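### 3.2 Materials and procedure

Participants were recruited through the housing association in Kundatow and through notices in two local clinics. Of the 439 people who returned the first questionnaire, 411 completed the naming task and are included in the analysis. All had lived in the town for at least five years, and 40 reported using a second language at home.

The naming task followed Ackermann and Tiedemann in using everyday household words whose boundaries are known to vary between speakers. Participants saw one item at a time and typed the first word that came to mind. They could not go back to an earlier answer. Colour terms were recorded but treated separately, as many people gave a colour before they gave a noun (Figure 2).
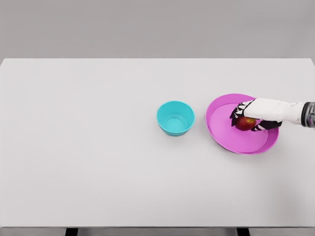

**Figure 2.** Rendered scene: a cyan bowl on a white table.

Answers were corrected for spelling and then grouped by head noun. "Soup bowl" and "small bowl" were both counted under *bowl*, while *dish* and *basin* were kept apart. Two of the authors did the grouping independently and settled disagreements by discussion. Regional words were checked against the Hellwig word list, which has some 2,000 entries for the district. Where a word was missing from the list we kept it as typed.

Age was the strongest predictor of noun choice. Older speakers used *basin* and *dish* more widely, and the difference held when schooling was added to the model. Second-language use had no clear effect, although the group was small. Colour answers showed a different pattern. Most people settled on a basic term such as *blue*, and the more specific terms came mainly from younger participants. We return to this in Section 4, where the typed answers are compared with the interviews carried out in January by Nisreen Awwad.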